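Timestamps, again

The grasp policy for the table-clearing task was missing by a couple of centimetres, always in the direction the arm had just come from. I retrained it twice before I looked at the clocks, so this post is mostly a record of what I should have checked first.
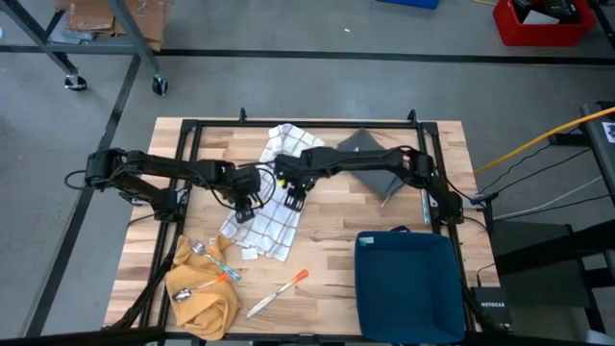
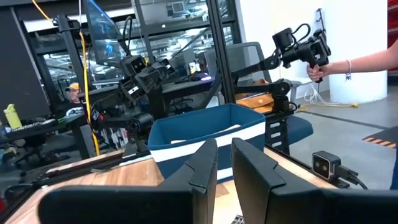
Our stack has three processes that matter. Bravo runs the arm control loop at 200 Hz. Hotum grabs from the cameras and encodes. Drarkeck, the logger, subscribes to both and writes episodes to disk. The policy trains on whatever Drarkeck says happened together.

The trouble is in the word together. Joint states were stamped in Bravo when the servo reply was parsed. Images were stamped in Drarkeck when the message arrived, after exposure, transfer, encoding and a queue. With one camera running the offset was small and stable enough to ignore. With all of them running the encoder queue backed up and the offset wandered, up to 100 ms on the worst stream. Every image was being paired with a joint state from later in the motion.

Slow episodes trained fine, which is why it took so long to spot. Cloth is forgiving too. A late grasp on a towel still closes on some towel. Cutlery handles are not forgiving, and the failures piled up there.

Trinidad Villalobos suggested the test that settled it. Command a sine on a single joint, track a marker on the gripper, and cross-correlate the marker's position with the joint angle from the log. The peak should sit at zero lag. Ours sat well off to one side and moved when I changed the number of active streams.

Changes made:

Hotum now stamps each image at the driver callback, minus half the exposure time, and carries that stamp through the encoder untouched.

Both processes use the monotonic clock on the same host. The conversion to wall time happens once, at episode start, for file naming only.

Drarkeck no longer pairs on arrival. It buffers 300 ms of joint states and interpolates to the image stamp. If no bracketing pair exists the image is dropped and the drop is counted in the episode header.

The encoder queue is bounded. It previously had no limit at all, and I wrote that line.

I reprocessed the old data where I could. Of 2,448 episodes, the ones with driver logs could be restamped exactly. For the rest I estimated a constant offset per stream by the same correlation method, and threw out any episode where the peak was too broad to trust. Aurelio Villanueva thinks a per-segment offset would save more of them. He may be right, but I would sooner re-record than model a queue after the fact.

The sine test now runs as part of the Uvham startup script every Monday and refuses to open a session if any stream is off by more than one control tick. It has already refused twice, both times over a stale exposure value in the config.

Still open: the gripper position comes back on a slower bus than the arm joints and is held between updates. I interpolate it linearly for now. It looks wrong at closure, where the motion stops abruptly, and I haven't decided what to do about it.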